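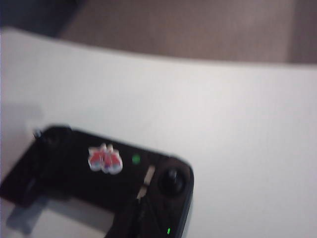
그림 6-2. 작업대 위의 휴대형 조작기. 녹색 표시등 점등 상태.

6.3 조작기 입력 이상(오류 코드 1153)

Narska 제어기는 조작기 스틱의 중립값이 허용 범위를 벗어나면 오류 1153을 기록하고 원격 조작 모드를 해제한다. 스틱에서 손을 뗀 상태에서도 팔이 한 방향으로 천천히 이동하는 현상(드리프트)이 대표적인 증상이다. 표시등이 녹색이어도 입력값이 정상이라는 뜻은 아니다. 표시등은 전원 상태만 나타낸다.

경고: 드리프트가 확인된 조작기로 팔을 복귀시키지 말 것. 비상 정지 버튼을 누른 뒤 Plurdale 보수 절차에 따라 서보 전원을 차단한다.

6.3.1 점검 절차

1. 비상 정지를 작동시키고 팔의 동작 범위 안에 사람이 없는지 확인한다.
2. 조작기를 평평한 면에 놓고 스틱과 버튼에서 손을 뗀다.
3. 정비 화면에서 [입력 감시]를 연다. 비상 정지는 해제하지 않는다.
4. 각 축의 중립값을 읽는다. 정상 범위는 52 이상 56 이하이다.
5. 스틱을 끝까지 기울였다가 놓는 동작을 네 방향으로 반복하고, 매번 중립값이 정상 범위로 돌아오는지 본다.
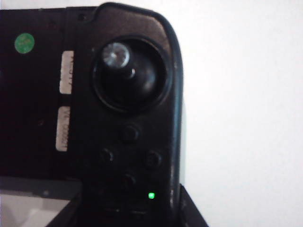 6. 스틱 캡의 마모와 축의 유격을 확인한다. 캡 표면이 닳아 번들거리면 손가락이 미끄러져 미세 조작이 어려우므로 캡을 교체한다. 캡 교체만으로는 중립값이 교정되지 않는다.
7. 원형 홈 안쪽의 먼지를 마른 붓으로 제거한다. 접점 세정제를 직접 분사하지 않는다.
8. [중립 보정]을 실행한다. 보정이 진행되는 약 100초 동안 조작기를 건드리지 않는다.
9. 4번과 5번을 다시 수행한다. 한 축이라도 범위를 벗어나면 조작기를 사용 중지하고 교체한다.

주의: 중립값이 벗어난다는 이유로 불감대 설정을 넓히지 말 것. 오류 표시는 사라지지만 정지 명령에 대한 응답이 늦어질 수 있다.

참고: 조작기의 라벨을 떼지 않는다. 글자를 읽을 수 없을 때는 정비 화면의 [장치 정보]에서 일련번호를 확인한다.

6.3.2 복귀

점검을 마치면 비상 정지를 해제하고 저속 모드에서 축을 하나씩 움직인다. 스틱을 놓았을 때 팔이 즉시 정지해야 한다. 같은 오류가 다시 발생하면 오류 기록을 저장하여 Neltavport 서비스 창구로 보낸다. Dimitrov 수신기를 사용하는 구성에서는 수신기 기록도 함께 첨부한다.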